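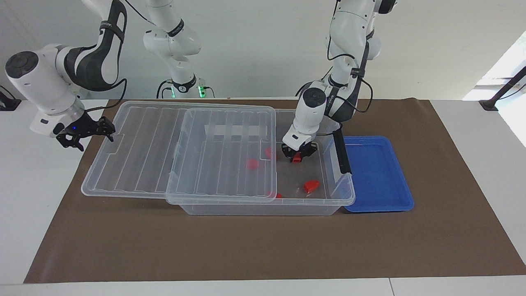
Minutes of the packing table meeting, Saturday, Urnau room

Present: Solène Delorme (notes), Jeptoo Kioko

1. Containers. Jeptoo has ordered 600 clear containers from Rashidi. Delivery is expected in January. Lids come in a separate order.

2. Table. We keep the brown mat. Solène will ask Drorum for the price of a second one.

3. Small parts. The order of 1000 pieces is postponed until the shelf is free.

4. Next meeting: same room, 90 minutes, starting at 2 p.m.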